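Centro de Formación Jarnmont
Taller de interiores y objeto
Informe de proyecto de curso: Enberg, un rincón para colgar llaves
Entregado el 8 de agosto de 2019

1. Punto de partida

El encargo pedía resolver un problema doméstico de tamaño pequeño. Elegimos las llaves. En casi todas las casas acaban en un cuenco, en un bolsillo o encima de una mesa, mezcladas con anillas vacías, monedas y recibos. Queríamos estudiar el lugar donde se dejan: qué superficie las recibe, qué hay detrás y a qué altura se cuelgan.

En lugar de trabajar en un recibidor real, decidimos montar uno sobre una mesa. Enberg es el nombre que dimos a ese montaje. Tiene fondo, dos laterales y suelo, y queda abierto por delante para poder trabajar en él. El presupuesto era de 400 euros y tuvimos que renunciar pronto a la idea de hacer dos versiones con papeles distintos.

2. Materiales

La estructura es de perfil de aluminio. Lo compramos a Tevus en barras largas y lo cortamos en el taller. La primera tanda de cortes salió mal por haber medido desde el borde equivocado, y hubo que pedir una barra más.

Las paredes llevan papel pintado de flores sobre un fondo verde azulado oscuro, con naranjas, rosas y un azul pálido, y hojas de un verde apagado. El papel es de Wieczorek, de un resto de serie. La flor se ve grande en los laterales y en la parte alta, y bastante más pequeña y apretada en la zona baja del fondo. El cambio de escala coincide con la barra horizontal, así que la junta queda resuelta por el propio perfil y no hizo falta añadir ninguna moldura.

Para el suelo usamos un panel gris con dibujo de mármol y vetas blancas finas, de 10 mm de grueso. Habíamos pensado primero en un blanco liso. En las pruebas con muestras, el metal claro se perdía sobre el blanco y se leía mejor sobre el gris.

En el centro de la barra horizontal va un colgador negro con una fila de ganchos pequeños. Es la pieza más barata de todo el proyecto y la que más discusión nos costó. Unos preferíamos ganchos grandes, que admiten un llavero entero, y otros preferíamos ganchos pequeños, que obligan a colgar pocas cosas en cada uno. Ganaron los pequeños.

3. Montaje

Primero armamos el bastidor y después presentamos las paredes sin fijarlas. El ancho interior de cálculo era de 900 mm y lo respetamos. El papel se pegó con los paneles tumbados. Empezamos por el fondo, por la parte de estampado grande, buscando que una de las flores rosas quedara centrada por encima de la barra y con una naranja a cada lado. Los laterales no tienen esa simetría – el de la izquierda lleva la flor naranja más grande abajo y el de la derecha tiene la rosa a media altura – y decidimos dejarlos así, porque para igualarlos habríamos gastado otro rollo.

El colgador se colocó al final, cuando el papel ya estaba seco.

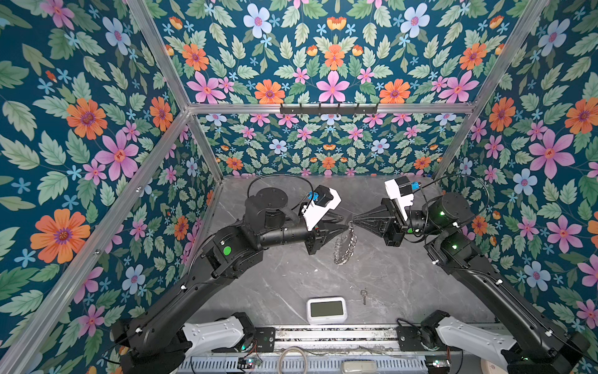

Un fondo tan cargado se come los objetos pequeños, y una llave colgada delante de esas flores va a costar más de encontrar que delante de una pared lisa. Fue el comentario que recibimos en la revisión intermedia, y venía acompañado de una segunda pregunta: si habíamos comparado los dos tamaños de estampado con la misma luz.

No los habíamos comparado. Lo hicimos después, con una muestra de cada tamaño puesta en vertical y una llave colgada de un hilo delante. Con el estampado grande, la llave se distingue bien si cae sobre el fondo oscuro y mal si cae sobre una flor clara. Con el pequeño el resultado es más parejo, sin posiciones muy buenas ni muy malas. Eso nos hizo mantener el estampado menudo en la zona baja, que es donde cuelgan las cosas una vez puestas en el gancho.

Aceptamos la crítica en parte. Un papel liso habría dado mejor lectura. También habría dado un rincón menos parecido a una casa, y el enunciado pedía expresamente un ambiente doméstico reconocible.

4. Objetos de trabajo

Reunimos un juego corto de objetos y los manejamos siempre encima del panel gris. Los que acabaron dando más información fueron dos:

Una llave suelta, pequeña, de metal. Apoyada en una superficie lisa cuesta levantarla, por lo plana que es, y hay que cogerla por los cantos o arrastrarla hasta el borde.

Una cadena de anillas metálicas plateadas. Cogida por arriba se estira por su propio peso y cae recta. Dejada en el suelo se amontona, y entonces no se sabe cuál es la anilla del extremo hasta que se levanta.

La diferencia entre los dos objetos nos interesaba mucho. La llave tiene una forma fija y la cadena cambia de forma cada vez que se suelta. Para colgar la cadena hay que tener una anilla separada de las demás y de cara al gancho, y casi todo el trabajo está en llegar a ese punto.
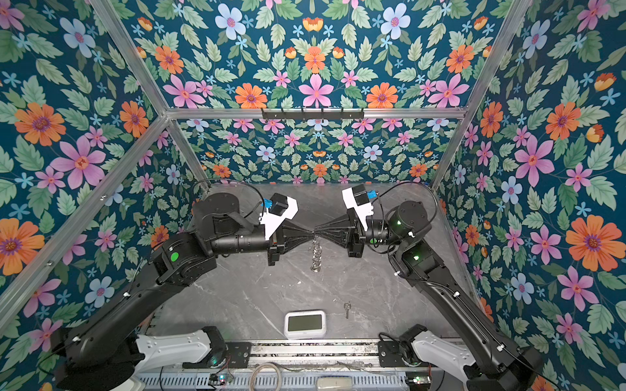
Cuando la cadena está en alto, lo siguiente es decidir por dónde se cuelga. Si se pasa por el gancho la anilla superior, el conjunto queda largo y ocupa poco ancho. Si se pasa una anilla intermedia, queda doblado, más corto y más grueso, y en un colgador de ganchos pequeños puede estorbar al vecino. Recomendamos la primera opción siempre que haya altura libre debajo.

Con la llave suelta el criterio es más sencillo: no debería colgarse sin anilla. El ojo de muchas llaves es estrecho y entra justo en el gancho. Añadir una anilla resuelve el problema y además facilita levantarla de la mesa.

5. Gastos

El papel y los perfiles se llevaron la mayor parte del dinero. El panel del suelo salió de un sobrante del centro y no lo contamos. La barra adicional de aluminio nos dejó sin margen para iluminación propia, que estaba en el plan inicial, y tuvimos que trabajar con la luz de la sala.

6. Lo que cambiaríamos

Mediríamos los perfiles dos veces. Haríamos la prueba de los estampados antes de comprar el papel. Probaríamos también un suelo con algo de textura real, porque el dibujo de mármol da el aspecto de la piedra pero la superficie sigue siendo lisa, y para una llave plana eso no ayuda.

Queda pendiente comparar dos alturas de colgador. La barra actual es también parte de la estructura y no se puede subir o bajar sin desmontar el fondo. En octubre queremos montar una segunda barra independiente, fijada solo a los laterales, y repetir con ella las pruebas de la cadena.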